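# Against the jewelry organizer

Every January the same advice comes around, and every January I read it with my arms folded. This year it arrived in a catalog from Hendeck, which wants me to buy a stackable tray system with 25 velvet compartments for my necklaces and rings. Last October it was Gredia, with a hanging panel that goes inside the closet door. Both promise that I will finally be able to see what I own.

I have doubts. I owned one of those panels for two years. It had 60 clear pockets, and I filled perhaps a third of them, because that was all the jewelry I had. The empty ones bothered me, so I began putting other things in: spare buttons, a foreign coin, a key to a bicycle I'd sold. Whenever the closet door closed, the bottom row swung out and got pinched. Two earrings bent that way. They had survived decades in a tin.

The case for sorting goes like this. Chains tangle. Beads scratch softer things. Cord and silk pick up dirt from metal. You forget what you have and you buy it again. All of that is true to some degree, and I'd still like to know how much degree. A fine chain left loose will knot, yes. A string of round beads mostly won't; it is too heavy and too smooth. A brooch doesn't care where it sleeps. The people who sell trays talk as if every piece in the house were a hair-thin chain, and most of us own one or two of those and a heap of sturdier stuff.

Then there is the matter of seeing everything at once. I wonder who this is for. If you put on different earrings each day, fine, have them in rows. My own habits are duller. I wear the same ring, the same watch, and on four or five evenings a year I dig something out for a dinner or a wedding. The digging takes a minute. It's also when I find the things I'd stopped thinking about, like the red cord my aunt brought back for the new year and told me to tie on the bag I traveled with.

I'll go further and say that the sorting itself does harm. A friend in the building on Skolska threw out a whole handful of "orphans" after a weekend with a labeling kit: single earrings, a broken clasp, a charm with no bracelet. The kit had no category for them. Within the month she had found the partner to one of the earrings in a coat lining. A box with no categories would have waited for it.

And the price! The large Kaimal cabinet, the one with the mirror and the little lock, was 200 dollars when I last looked in the shop. You could have a lot of broken clasps repaired for that. I asked the saleswoman whether people came back for a second one, and she told me that they did, when the first filled up. I don't think she heard it the way I did.

What I keep is a good stiff box that something else came in, with a lid if I'm lucky, and I put it on the bed or the table when I need it. Knotted cords, beads and gold pieces share the space.
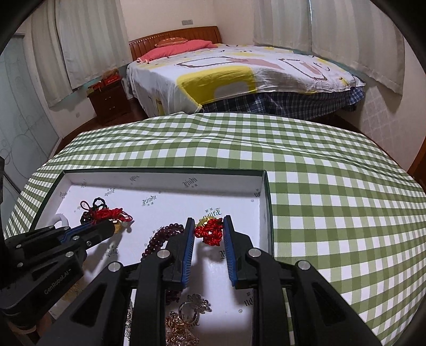
**Shouldn't valuable pieces at least be kept apart from the rest?**

Anything you would be upset to lose or scratch deserves its own pouch, and a cotton one from the kitchen drawer is good enough. For most households that means a few pouches, which can go back in the same box.

I make two other exceptions. Pearls should stay away from anything hard, and I give mine a scrap of flannel. Thin chains I fasten before I put them away, and I thread the worst offender through a drinking straw, a trick older than any of these companies. Neither of these needs furniture.

My sister-in-law says that I'm defending laziness and calling it a principle. She may have a point. She also spent most of her holiday break moving rings from a drawer with round slots to a drawer with square slots, and when I asked to borrow a necklace she couldn't remember which drawer it had gone into. We found it on the bathroom shelf, next to the hand cream.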